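Clear the Table Week is back!

We loved this one so much in August that we're running it again at the Nimton house, and this time the Illen rooms are joining in too. The idea is simple. Pick the one table in your place that collects everything (you know the one!), take it all off, wipe it down and leave it bare for three days. Mail, keys, chargers, half-done puzzles, all of it has to find another home.

Last time almost 100 of you signed up, and the notes you sent in were a joy to read. One family on Krūmiņa Street ate dinner at their own table for the first time in months!

A few tips from the last round: start with the paper, keep 2 boxes handy for things to sort later, and do the wiping last so you get to enjoy it.

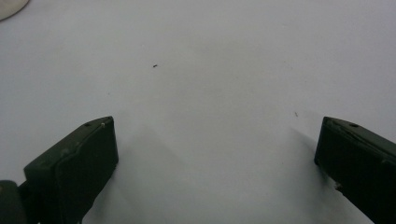 Pale tops show every crumb, so a soft damp cloth and a dry one right after will do the trick. Sign-up sheets are at the Stomau front desk, and we can't wait to hear how it goes!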